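Stone Care Notes: Etching and Staining on Marble Tops

Most complaints logged by the Gedider service desk since June concern marks on polished marble, and most describe them as stains. Many are etches, and the two need different treatment.

A stain is foreign material held in the pores of the stone. It darkens the surface and leaves the polish intact. An etch is a loss of surface. Acid from citrus, vinegar, wine or a bathroom cleaner reacts with the calcite and leaves a dull spot, usually lighter than its surroundings. Sealer slows absorption. It does not stop etching.

To tell them apart, clean the area with pH-neutral soap, let it dry, and view it at a low angle against a window. If the reflection breaks over the mark, treat it as an etch.

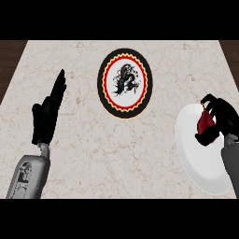 Pale marble with tan and rust-colored veining, set with a black-rimmed plate.

Oil stains respond to a poultice of baking soda and water mixed to a thick paste. Apply it past the edge of the mark, cover with plastic film, tape down, and leave overnight. Remove the film and let the paste dry fully before lifting it with a plastic scraper. Allow 2 applications before calling for service.

Light etches can be worked with marble polishing powder and a damp felt pad. Deeper ones require honing and should go to the shop. Valter Prata handles scheduling for Arroyo and Setby; the current wait is 20 working days.

Rosário Moreira has revised the care sheet supplied with new tops. The section on sealing intervals now lists honed and polished finishes separately. Ask for sheet 104.

Contact the Gedider service desk | © 2023 Gedider | Back to top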